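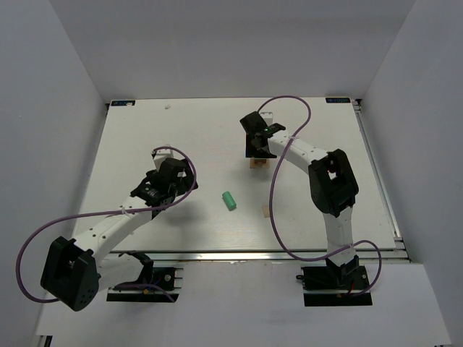
Le chemin de câbles domestique (parfois « passe-câble », à tort) désigne l'ensemble des moyens servant à guider, fixer ou cacher les câbles dans un logement ou un atelier. Goulottes, gaines, colliers, bandes agrippantes, clips adhésifs. La forme la plus simple reste la boucle libre : on laisse pendre une longueur de câble en arc, comme le câble violet qui dépasse du bord de la table blanche, pour garder du mou entre deux points. Terme voisin : « boucle de service », surtout chez les électriciens.

Histoire
Premières installations apparentes : fils torsadés sur isolateurs en porcelaine, cloués au mur. Puis baguettes en bois moulurées, deux rainures, un couvercle. Le plastique les remplace peu à peu, moins cher, plus facile a couper. Les bandes agrippantes arrivent bien plus tard dans les bureaux, avec la multiplication des écrans et des chargeurs. L'ouvrage de Leobardo Quezada, Le Fil et la Plinthe, consacre un chapitre entier aux baguettes bois — toujours la référence sur le sujet, malgré des planches mal légendées.

Types courants
Goulotte : profilé à couvercle clipsé, pose vissée ou collée. Le modèle Okier, vendu en longueurs de 1000 mm, se coupe à la scie à métaux.
Gaine fendue : souple, se referme autour du faisceau. Pratique derrière un meuble, moche ailleurs.
Panier sous plateau : grille ou bac fixé sous un bureau. Celui d'Allero mesure 700 mm de long et 76 mm de profondeur.
Collier : serrage définitif ou réouvrable. Les colliers réouvrables coûtent plus cher mais évitent la pince coupante.

Pose
Séparer courants forts et courants faibles. Ne pas écraser la gaine. Respecter le rayon de courbure donné par le fabricant, surtout pour la fibre optique. Jamais de rallonge enroulée sur elle même sous forte charge : risque d'échauffement. Sur un mur peint, l'adhésif tient mal si la surface n'a pas été dégraissée.

Critiques
Azucena Tovar reproche aux goulottes adhésives d'arracher la peinture au démontage. Rutilio Cervantes défend au contraire la pose collée en location, à condition de chauffer l'adhésif avant retrait. Débat non tranché, les deux auteurs ne parlent pas des mêmes peintures.

Voir aussi
Plinthe électrique
Gaine technique
Presse-étoupe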